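Recall Procedures in Norncombe: Project Report
August 20, 2018

The Norncombe charter lets voters recall a council member once a petition reaches 787 valid signatures. We reviewed 4 petitions filed with the clerk and recorded when each was accepted, challenged or withdrawn.

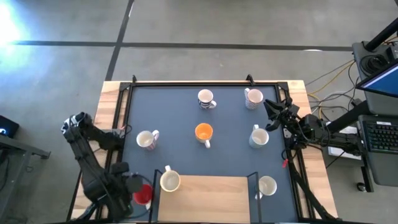

What happens to a petition that falls short?

The clerk returns it to the filer, who has 100 days to submit additional signatures — names already validated carry over.

The Jeseo Street petition stopped at 349 valid signatures and was withdrawn in July. The charter sets no standard of evidence for the stated grounds.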